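Traveling Repair Kit (Kit 919)
Suitcase and toolbox, hired out as a pair
Trirkcombe Hire > Tools > Kits to go
Page updated Apr 18, 2023

$45 for up to seven days
$26 refundable deposit
Pick up and drop off at the Detthorpe counter

I put this kit together for myself first. I was forever driving over to relatives' places to hang shelves and fix drippy taps, and I'd arrive with tools in one grocery bag, clean shirts in another, and the drill rolling around loose in the trunk. So I started using one toolbox for the small stuff and one hard suitcase for everything awkward, and I liked it so much that I made up a second set for the hire shelf!

You get two pieces. The toolbox is black plastic with a bright yellow handle section on top, easy to spot in a dark garage (ask me how I know). The suitcase is a Wikus hard-shell, very dark, ribbed, with spinner wheels and a little combination lock. They go out together and they come back together, please.

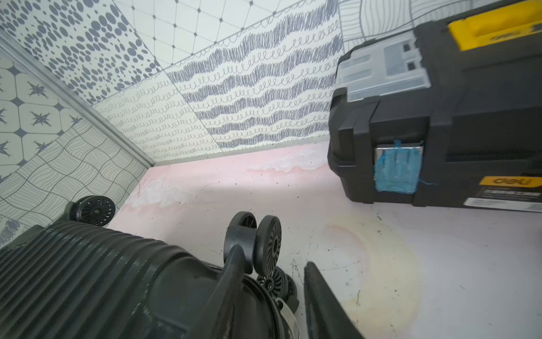
Kit 919: toolbox with the yellow handle section, Wikus case lying down beside it.

What goes in the toolbox

Hand tools, mainly. I pack a claw hammer, a set of screwdrivers, pliers, an adjustable wrench, a tape measure, a short level and a utility knife with spare blades. The label on the front says deli, so if you ring up and ask for "the deli box" I'll know which one you want. Wall plugs and picture hooks go in little zip bags, and you only pay for what you use out of those.

The latches are the blue bits, low down on the front. Do both of them up before you lift it. I once did just the one, on a flight of stairs, and I was picking up screws until dinner.

What goes in the suitcase

Cordless drill, charger, two batteries, the bit set, a folded dust sheet, and the Samir tool roll with the wrenches in it. That roll is the heaviest thing in the kit and I put it at the wheel end, so the case stands up without wanting to tip over. There's still plenty of space on top, and people throw all sorts in there. Work boots, a change of clothes, a casserole dish (it came home fine, wrapped in the dust sheet).

The shell is ribbed all the way across the face, and I've grown fond of that. Scuffs don't jump out at you the way they do on my own smooth case, which looks like it's been dragged behind a truck. Wipe along the grooves when you clean it, not across, or you'll just push the plaster dust down in there and I'll be at it with a toothbrush.
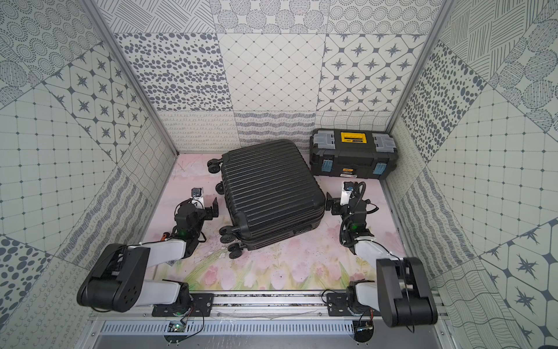 I load the case lying flat, on the floor or on a bed, with the lock side facing me. Then I zip up the inner divider, close it, and spin the dials. The code is on your hire slip. If you'd like to set your own while you have it, go ahead, but write it down and tell me when you bring it back! We had one come home in October with a code that had gone clean out of the customer's head, and I sat at the counter for an entire afternoon clicking through numbers.

Getting it into the car

Suitcase flat first, wheels toward the seats, toolbox next to it. In my hatchback they fit side by side with the back seats up. I don't stack the toolbox on the case while driving. It slides, and it makes a horrible noise on the bends.

Stairs are two trips. I know it's tempting to take one in each hand, and I've done it, and my shoulder had opinions for a week.

Before you bring it back

Batteries on charge the night before
Dust sheet shaken out (outside, please)
Tools back in the same box they came in
Lock set to the code on your slip
Anything bent, snapped or missing, just tell me

I don't charge for normal wear. Blades and bits get used up, that's their job. A lost drill battery does come out of the deposit.

Things I get asked

Can I hire only the suitcase? Sorry, no. I tried splitting them up and spent half my time hunting for the other half.

Can I fly with it? Please don't. This kit is for car trips, and the drill batteries and blades are more trouble at an airport than I want to sort out for you.

Can I keep it longer? Usually, yes. Call the counter before your last day and I'll check whether it's promised to someone else.

To book, quote Kit 919 by phone or at the Detthorpe counter, and bring photo ID when you collect.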